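2024-08-18

Beetroot, again

Quick one, as I've got jars cooling and a pan that needs soaking. Allotment did its usual August trick of giving me nothing for weeks and then everything at once. Came back from Ollum on the late bus with two carrier bags of beetroot and a marrow I didn't ask for. The marrow can wait.

Last year's pickle was too sharp. Everyone was polite. Still have a jar from January at the back of the cupboard, and I opened it this morning to compare – eye-watering. So less vinegar this time, more sugar, and a bit of star anise from Chiang, the little shop by the station in Skirkine. They do it in tiny bags, which is handy as I only ever want a couple.

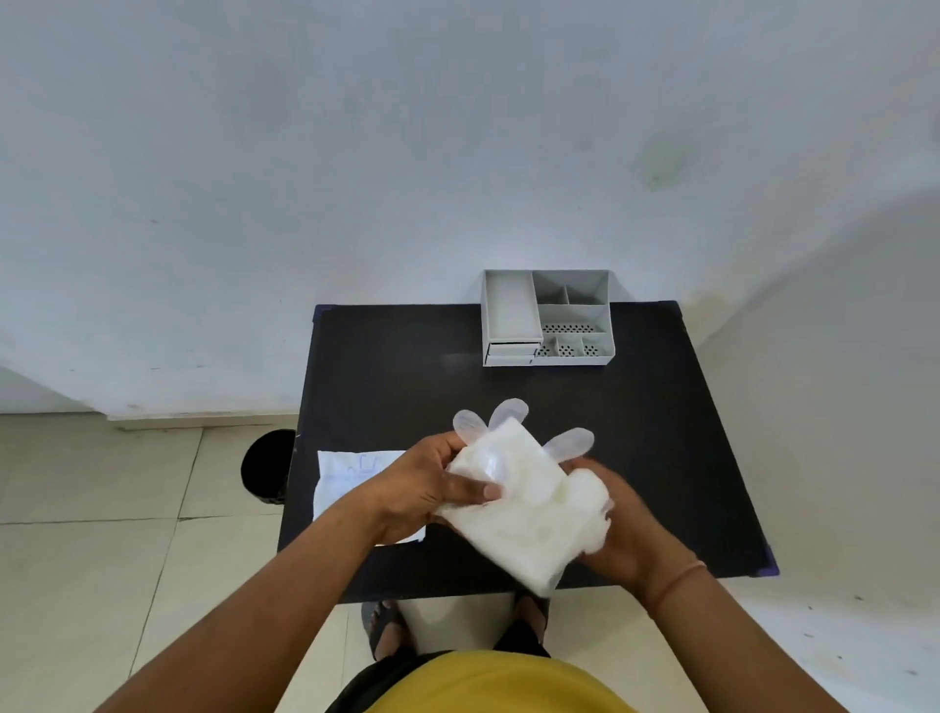
Beetroot stains are the thing I always forget until it's too late. Fingers, nails, the cuff of whatever I've got on, the handle of the fridge. Lemon juice helps a bit, salt helps a bit, time does the rest. Disposable gloves are the sensible answer, the thin see-through plastic sort that come folded flat in a pack, and they're fine for peeling if you don't mind them being baggy at the fingertips. Rubbish for slicing though. I slice bare handed and go about pink for a day.

Anyway. Roasted the lot this time instead of boiling. Wrapped in foil, oven on medium, left them far too long becuase I was on the phone. No harm done – skins slid straight off and the taste is much deeper. Boiling always left me with a pan of purple water and a vague feeling of waste.

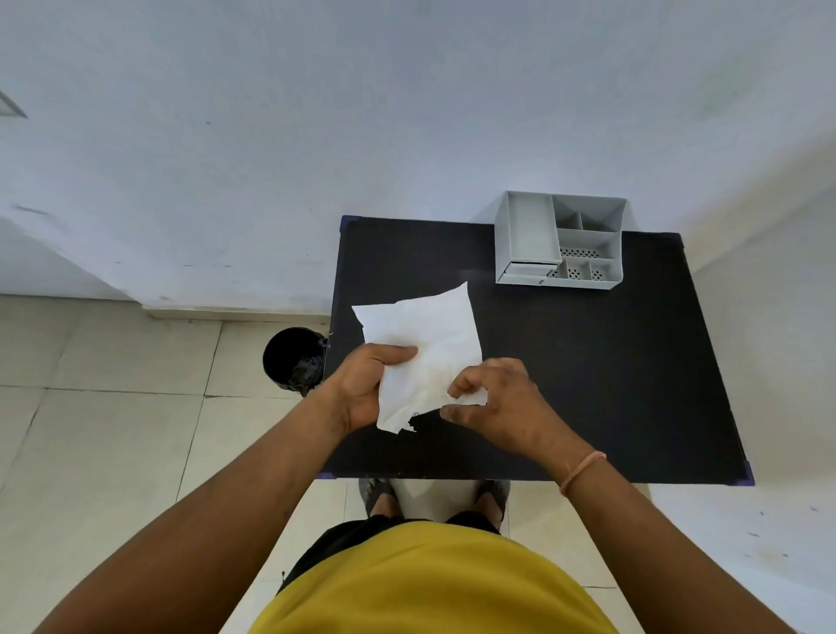 Sugar went in with the vinegar, plus peppercorns and the anise, brought up slowly. House smelt like a chip shop at Christmas. Poured it over hot, lids on, done. 442 grams in the biggest jar, not that anyone needs to know that, but I'd got the scales out so.

Labels still to do. Must write the date on this time, I had a jar of something brown last winter and never worked out what it was. Chutney? Possibly plum.

One jar promised to next door in return for the Sellimen tomatoes, which have been lovley, really sweet, much better than mine. Mine have split. Too much rain then too much sun, and I was away for the worst of it.

Will open the first jar in a few weeks and report back. Marrow suggestions welcome – not stuffed, please, I've had enough stuffed marrow to last me.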